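Skollow Stream Recorder: Frequently Asked Questions
Last updated Sunday, October 28, 2018

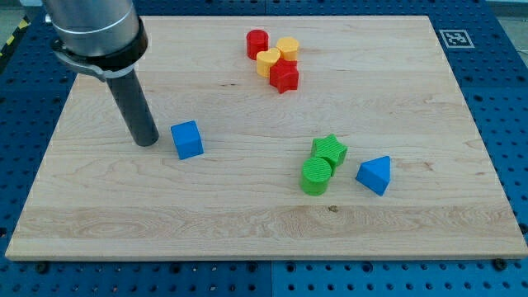 Before you order

What does the Skollow do?
It receives one live video stream from your local network and records it to a disk. At the same time it can show the picture on a normal HDMI monitor. It does not make streams from a camera signal. For this you need an encoder, and we sell the Drellico for that purpose.

How many streams can I record at once?
One Skollow records one stream. If you put several units on the same network, you can start them all together from one browser page. We have tested this with 7 units. A larger number may work also, but we did not try it and we cannot promise it.

Is there a version with SDI output?
Not at the moment. Many customers have asked us for it, and Mulugeta Gidey is working on a board with SDI. We hope to show it in February. Please do not delay your purchase for this reason, as the date can change.

What is the price?
The unit costs 1,859 euros without VAT. The power supply and the rack ears are in the price. The disk is not.

Recording

Which disk should I use?
Any 2.5 inch SATA solid state disk. Please format it in the unit and not on your computer. If you have formatted it on a computer, the Skollow will ask you to do it again, and all files on it will be lost.

Why is my recording divided into several files?
The unit closes the file and opens a new one every 14 minutes. If the power fails, you lose only the last file. No pictures are missing between two files, and you can put them one after another in your editing program. The length cannot be changed in the present firmware.

The sound is later than the picture. What can I do?
First look at the monitor output. If the delay is there too, it comes from the source and you must correct it in the encoder. If it is only in the recorded file, open Settings, then Audio, and change the offset in small steps. Make a short test recording after each change.

Can I watch a file while it is still being recorded?
Only the files which are already closed. The open file is visible in the list in grey letters.

Network

The unit does not find my stream.
Check that the source and the Skollow are in the same subnet. Some switches block multicast traffic until you allow it. If you know the IP address of the source, you can also type it by hand under Sources, Add.

Can I use Wi-Fi?
No. The unit has two Ethernet ports and no wireless part.

Is it possible to send power by the network cable?
Yes, on port 1 only. Port 2 does not accept power. You can leave the power supply connected as a reserve.

I forgot the administrator password.
Hold the small button near port 2 for 4 seconds, until the light becomes orange. The password and the network settings return to factory values. Your recordings stay on the disk.

Service

How long is the guarantee?
Two years from the date on the invoice. Fans are included, disks are not.

Whom should I contact?
For technical questions write to Etenesh Mekonnen, and for orders and invoices to Wondimu Ambaye. Please put the serial number in the subject line. It is on the label under the unit and also on the page System, Info.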